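About Fadus

Fadus plans equipment purchases for companies that are buying a robot arm for the first time, or replacing one that was bought in a hurry. We write requirements, check cell layouts in simulation, compare quotes and prepare the budget sheet that goes to whoever signs. We do not sell arms, grippers or software licenses, and we take no commission from firms that do.

The company was started in Borkport by Facundo Huenchumán, a controls engineer, and Hala Khoury, who spent her earlier career in industrial purchasing. Facundo handles reach, payload, mounting and tooling. Hala handles price, delivery terms, spares and service contracts. Every report is read by both before it leaves the office.

How a planning job runs

A job begins with the task list. The client names the objects to be handled, the surface they sit on, and what has to happen to them. We ask for weights and outside dimensions. Where the client has none, we measure.

The task list is then set up as a simulated cell. Table height, base position and approach angle are varied until the arm can work over the required area without running into its joint limits. Mixed objects are included on purpose, as a gripper that suits one shape can be a poor match for the next. Our tabletop handling study for the Majali project used tableware, a telephone-like object with a coiled cord, and several irregular pieces. 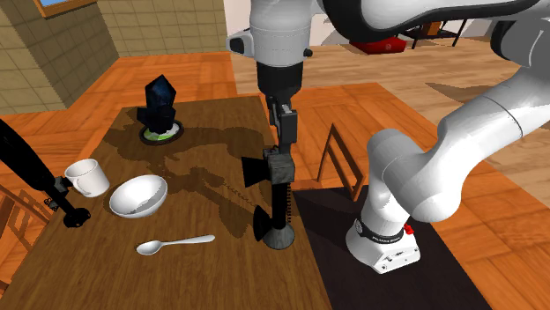 When should simulation be paid for, before or after the quotes come in?

Before. A quote is priced against a stated reach, payload and tool. If those change after the supplier has answered, the quote has to be issued again and the delivery date usually moves with it. Simulation hours are cheap compared with a second round of quotes.

What goes in the budget

Clients often arrive with a figure for the arm and nothing else. Our budget sheet has separate lines for the following:

Arm and controller
Gripper, spare fingers and mounting plate
Base, table or pedestal, including floor work
Guarding and risk assessment
Cabling and power
Integration hours
Operator training
Spare parts for the first 2 years
Annual service after that

Each line carries a low figure, a high figure and the source of both. Lines without a written source are marked as estimates and stay marked until a supplier confirms them. Contingency is held in one place at the bottom of the sheet. We do not spread it through the other lines, where it tends to get spent early.

Grippers get more attention than their price would suggest. A finger set that fits a cylindrical body may be wrong for a shallow bowl or a thin handle. We look at grasp points object by object and report which items need a second tool, a fixture, or removal from the task list. Shadowed areas are noted too if the client plans to add a vision system, and lighting is then entered on the sheet as its own item.
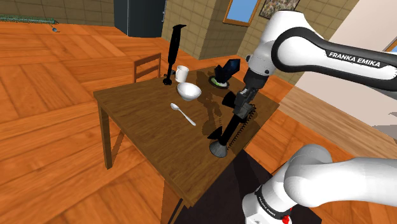

Tabletop handling study in simulation, gripper at the corded device.

Lease or purchase

We model both. A lease can make sense for a trial cell or for a product with a short life. Purchase is usually the lower total where the cell will run for years on the same work. The comparison uses the client's own hours: at 1000 running hours a year the result is often different from the result at 2000, and we show both columns so the break point is visible.

Zurkent

Zurkent is the spreadsheet template we developed for our own work and now hand over with every finished job. It holds the task list, the layout revisions, the quotes and the budget in a single file. Clients keep it and may edit it. It opens in ordinary office software, and the formulas are not locked.

Working with us

A standard planning job takes nearly 3 weeks from receipt of the task list. Layout checks alone can be ordered separately. Site visits within Borkport are included in the fee; travel beyond that is charged at cost.

Task lists for jobs to be delivered in November must reach us by 6th October. Send the list, a floor plan with dimensions, and the name of the person who approves capital spending. Hala Khoury replies to all first inquiries.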